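Filed under: Home & Workshop > Wall Coverings > Set-up Guides

Bronix Peel-and-Hang Wall Covering
Section 3: Lining a nook, alcove or work corner

Welcome to the fun part! By now you have washed the walls (Section 1) and let any fresh paint cure (Section 2), and you're ready to put some pattern up. A three-sided nook is a great first project. The strips are short, most of the edges hide in corners, and a bold print looks terrific wrapped around you on three sides.

Before you start

You will need:
- Your rolls, all from the same batch. The batch code is printed on the end label. Rolls from batch 213 and later have the wider backing grid, and the grid lines in this section refer to those.
- The felt-edged smoother from the Bronix box
- A snap-off knife with plenty of fresh blades
- A level or plumb line, a pencil and a metal ruler
- A clean, dry cloth
- A step stool that stands flat

Each roll is 194 inches long. Measure the height of your nook, add four inches for trimming, and see how many full strips you get from a roll before you cut anything. Large swirls and rings use up more length than a small print does, so go generous. A leftover piece is handy for patching later on (and makes wonderful drawer liner!).

CAUTION: Switch off power to any outlet or light switch in the nook before removing its cover plate. Do not cut around a live outlet.

Hanging the back wall

1. Find the middle of the back wall and draw a light pencil line from top to bottom, using the level. Don't trust the corner of the room for this. Very few corners are straight.

2. Unroll the first strip face up on a clean floor and choose the part of the pattern you'd like at eye level. Take your time here, it's worth it.

3. Cut the strip with two inches extra at the top and two at the bottom.

4. Turn it over and peel back the top eight inches of backing. Fold the backing down flat, creasing along a grid line.

5. Line up the edge of the strip with your pencil line and press the top into place with your hand. Check the level again now, while it's still easy to lift.

6. Pull the backing down a little at a time with one hand and follow with the smoother in the other. Work from the middle out to the edges.

7. Hang the next strip beside it, matching the pattern at eye level first. Small drifts at the very top or bottom will hardly show in a busy print.

NOTE: If a strip goes on crooked, peel it back slowly to the point where it was straight and start again from there. You can do this several times in the first hour. After that the adhesive starts to grip properly.

Turning the corners

8. Measure from the last full strip to the corner at the top, middle and bottom. Take the widest of those and add half an inch.

9. Cut your strip to that width and save the other half. It becomes the first piece on the side wall, and the pattern will carry on around the corner beautifully.

10. Press the extra half inch around the corner with the edge of the smoother. Draw a fresh level line on the side wall and hang the saved piece over the overlap.

11. Repeat on the other side.

NOTE: If your nook has posts or rails, trim the covering to meet them instead of wrapping it around. The edge looks cleaner and won't lift.

Trimming and finishing

12. Hold the metal ruler tight against the ceiling or shelf line and cut with a low, steady stroke. Snap off the blade after every second cut. Dull blades tear!

13. Pop any small bubbles with a pin and press them flat with the cloth.

14. Leave the nook alone overnight. Then run your hand down every seam and press firmly wherever you feel a raised edge.

CAUTION: Do not use this covering behind a stove, heater or open flame. Keep knives and loose blades out of reach of children.

Choosing a print for a work corner

A plain, pale work surface gives the eye somewhere to rest when the walls are busy, and we love how warm corals and soft purples sit next to white. The Arango range has the big flowing prints, Fuson has the calmer ones, and there are roughly 2,000 pattern and color combinations between them. Order a sample and tape it up for a few days. Look at it at 8 a.m. and again in the evening with the lamps on, as pinks in particular can change a lot.
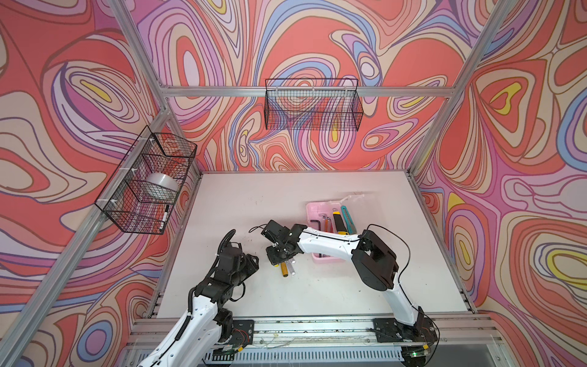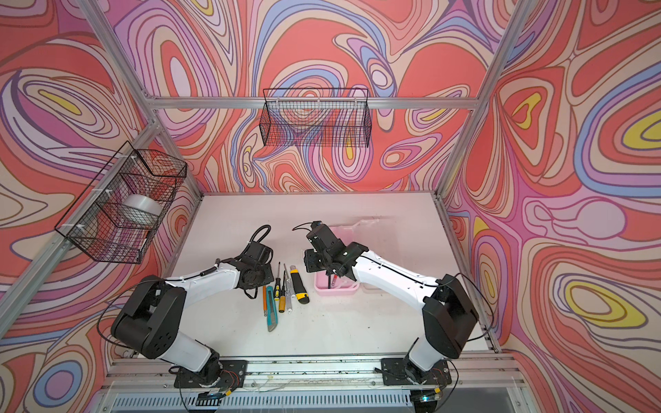
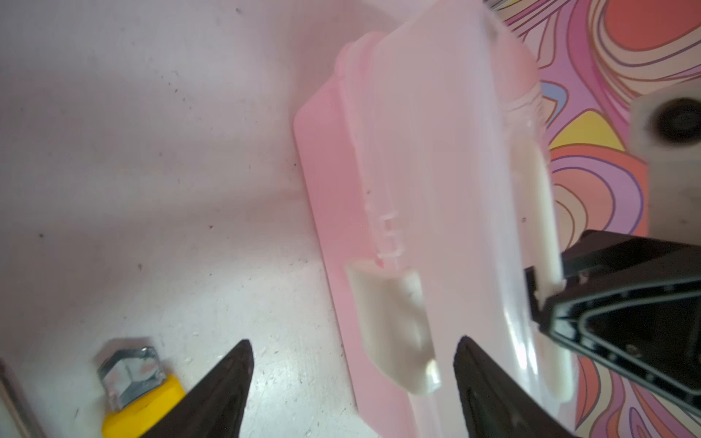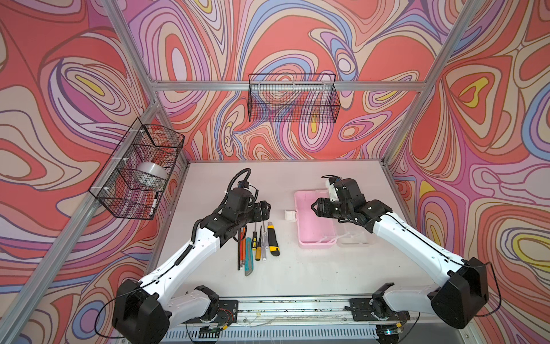

First, second and fourth pictures: swirling coral, purple and blue walls with a white table. Third picture: a pale pink plastic container, close up.

Related guides
- Section 4: Removing and storing used strips
- Working around windows and shelves
- Drerneck Seam Roller: quick start
- How to read your roll label

Get new set-up guides and pattern news by email. Enter your address to sign up. You can unsubscribe at any time.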